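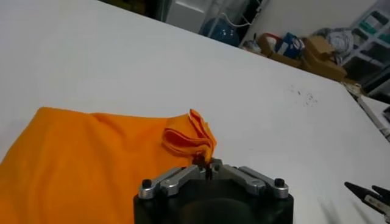 Issue 5

Review: the Hiltent two-armed folder, seen at the Clistiris open day

I have been folding other people's clothes for a good part of my working life (a small laundrette, then a bigger one, and now the sorting room of a charity shop), so when Clistiris announced an open day in February with a laundry robot on show, I had my coat on before I'd finished reading the notice. The machine is called the Hiltent, and this is my review of it, with the warning that I know a great deal about T-shirts and very little about robots.

It's two arms and a good deal of wrist, and it works at an ordinary white table. Each hand is a pair of fingers and nothing else, no thumb, no palm, which I found rather touching when I thought of how much of my own hand I use to smooth down a sleeve. The job it was given was an orange T-shirt, and I couldn't have chosen better myself, as you could see that colour from the back of the room even with three rows of people in front of you.

What I liked most was the grip. It takes a pinch of cloth between the very tips and the fabric bunches up in ruffles, just as it does when you or I pick up a shirt in a hurry. I had been expecting something clumsier, more like tongs in a salad bowl. The metal linkages on either side of the fingers are lovely to look at too, all silver bars and black bolts, and I could happily have watched them open and close with my tea until closing time.
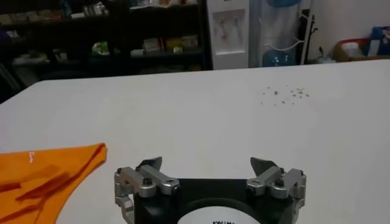
Photo: Clistiris open day

We were allowed to stand fairly close, and I do recommend getting to the front if you go to one of these, because the fingertips are where everything happens. They're dark and angled and come in towards each other like a bird's beak. The chap beside me wanted to know about motors. I wanted to know whether it could manage a fitted sheet! (The answer was a very polite "not yet", and I respect that, having given the same answer myself.)

Now for the folding. A T-shirt sounds easy until you try to explain it to a new starter, and the hard bit is always the collar. Sleeves will go where you put them, hems behave if you're firm, but a collar has a mind of its own and will ruck up the moment you turn your back. I marked the Hiltent as I would mark anyone in their first week, and I gave it full credit for getting a proper rectangle going and for keeping both hands near the work.

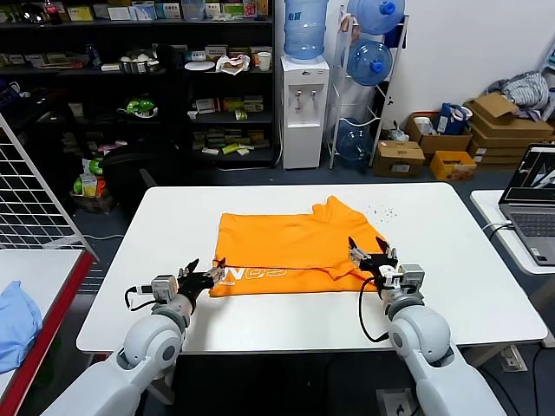

The orange shirt part-way to a rectangle, collar still to be tidied.

I'd have liked the print kept clear of the fold, and I'd have run a cloth over the table first, as there were crumbs to the right of the shirt and crumbs do travel. Small grumbles both, and ones I've made to grown adults.

As for cost, the leaflet gave £2,114 for a month's hire of the pair of arms, table not included. That puts it well beyond a shop like ours. For a hotel or a big linen service I can see somebody doing the sums quite seriously.

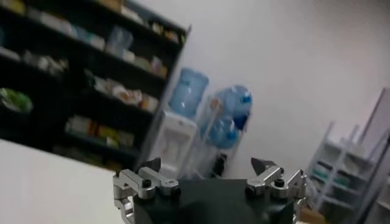
The rest of the open day

There were two other stands. Darkari had a labelling machine that I thought noisy but very quick, and Cù had a sorting bench with a comfortable stool, which I sat on for longer than I should have. Tea was free, the biscuits were good ones, and the staff answered every question I had without once making me feel daft. Parking is tight after ten in the morning, so go early or take the bus, which stops at the gate.

My marks for the Hiltent: 3 out of 5, and I'd gladly go back next year to see how it's getting on with collars.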